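Brarnetti to open spare parts counter in Trevatton

PRESS RELEASE
For immediate release: 30th October

Electrical parts supplier Brarnetti is to open a trade and public counter in Trevatton, selling switches, terminal blocks, connectors, cable and other small components singly as well as by the box.

The counter will occupy the ground floor of the former carpet shop at 174 Station Road. It will be the company's second branch and the first to serve customers without a trade account. Opening hours will be 7.30am to 5pm on weekdays and 8am to noon on Saturdays.

Brarnetti has supplied small parts by post to repair shops, farms and maintenance teams in the area for several years. Many of these orders are for a single item, and postage can cost more than the part. Customers in and near Trevatton will now be able to order by phone or online and collect from the counter with no delivery charge.

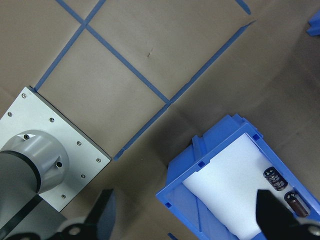 The building has stood empty since the carpet shop moved to the retail park. Work on the inside began in the summer and has included new wiring, a level entrance from the street and a longer serving counter with a lowered section. The old loading door at the rear has been kept and will be used for deliveries, which will be made before 9am to keep vans out of Station Road at busy times.

There are four parking spaces behind the shop. Two are reserved for customers collecting heavy goods such as cable drums, and the others may be used by anyone visiting the counter for up to 30 minutes. Access is from Mill Lane.

The branch will stock the most frequently ordered lines from the Brarnetti catalogue. Anything else in the catalogue can be brought over from the main warehouse, normally for the next working day if ordered before 3pm. Customers who do not know the name or number of a part are welcome to bring the old one with them, provided it has been safely disconnected. Staff will try to match it by size, rating and fixing.
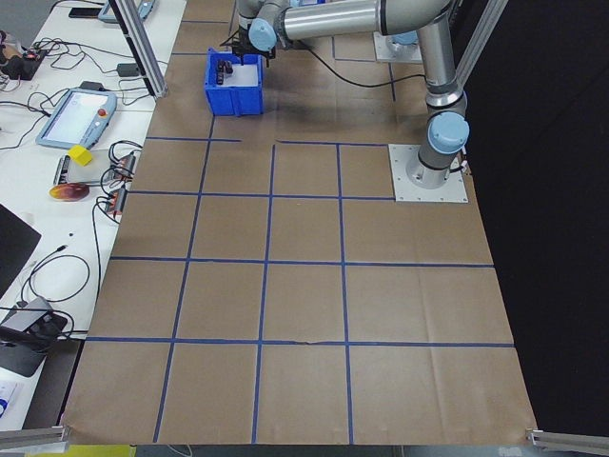 Brarnetti will also run a returns scheme for unused parts. Items bought at the counter can be brought back within 30 days if they are clean, undamaged and have not been fitted. Original packaging is helpful but will not be required for terminal blocks, glands and similar small items. Cut lengths of cable cannot be returned.

A collection point for worn-out switches, plugs and short lengths of cable will be placed inside the front door. It is free to use. Batteries, lamps and anything containing oil cannot be accepted and should be taken to the household recycling centre.

Trade customers will see a change to the way their orders are handled. The company is moving its accounts to a new ordering system called Momo, which shows what is in stock at each branch before an order is placed. Existing account numbers and credit terms stay the same. Customers who prefer to order by phone can carry on doing so - the number has not changed.

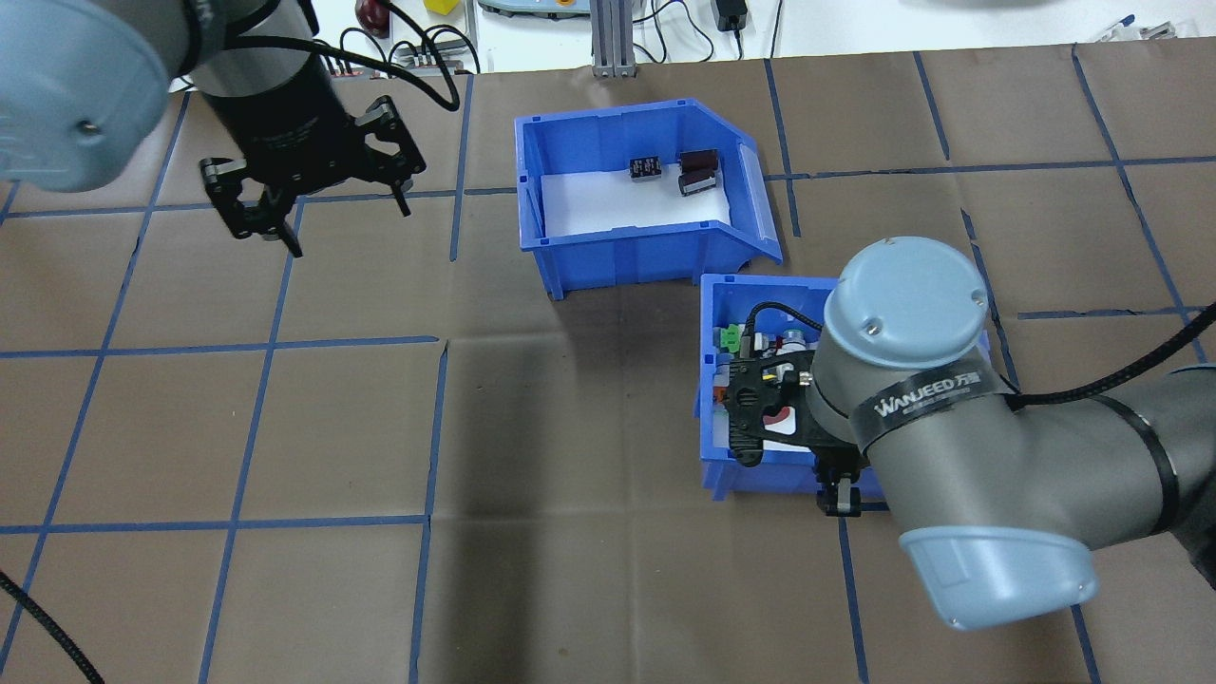 Page last updated: 30 minutes after first publication, to correct Saturday opening hours

Prices at the counter will match those in the printed catalogue. A small range of discontinued parts will be sold at a reduced price from a separate shelf, and the list will be posted in the window each month. These items are sold as seen and are not covered by the returns scheme, though faulty goods will of course be exchanged or refunded.

The company is recruiting for two posts at the branch, one full-time counter assistant and one part-time stock assistant. Experience in the electrical trade is useful for the first post but is not needed for the second. Application forms can be collected from the Trevatton library or requested by post. 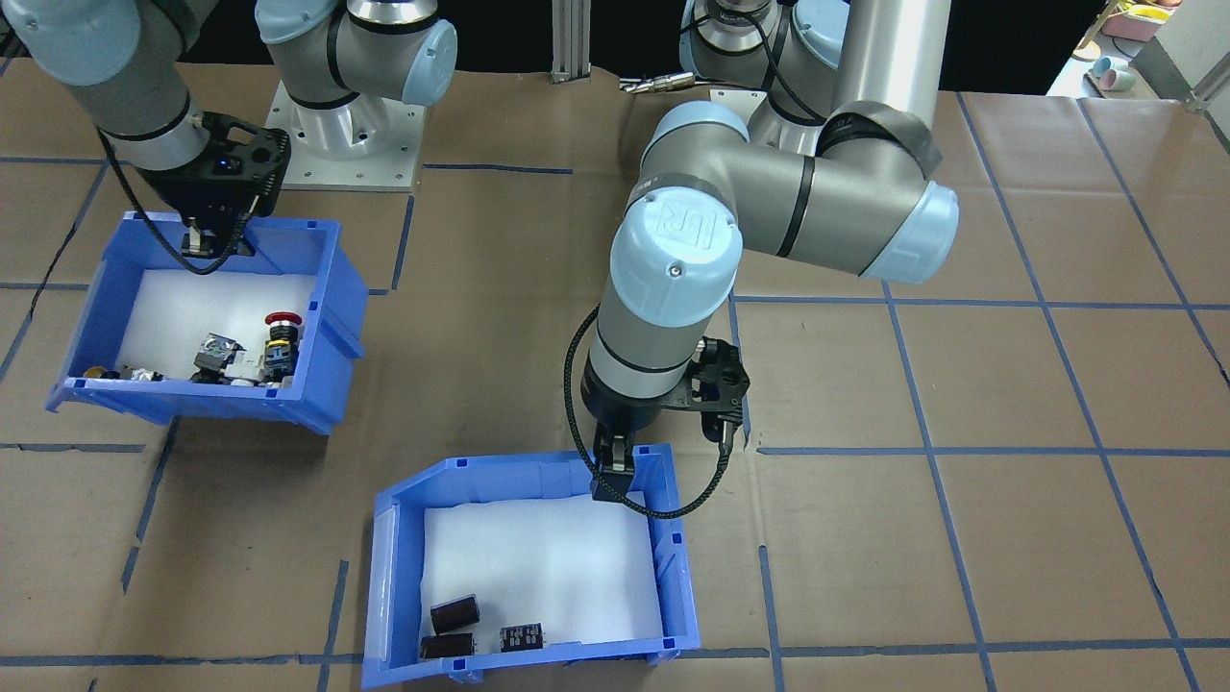 Can I buy just one switch or connector without opening an account?
Anyone can buy single items at the counter and pay by card or cash. An account is only needed for monthly invoicing.

The Trevatton counter will open once the final building inspection has been completed. The opening date will be displayed in the shop window and sent to all account holders.

ENDS

Notes to editors

Brarnetti supplies electrical spares and small components to trade and private customers. The existing warehouse and its postal service are not affected by the new branch.

Press enquiries should be made in writing to the Brarnetti office, marked "Trevatton counter".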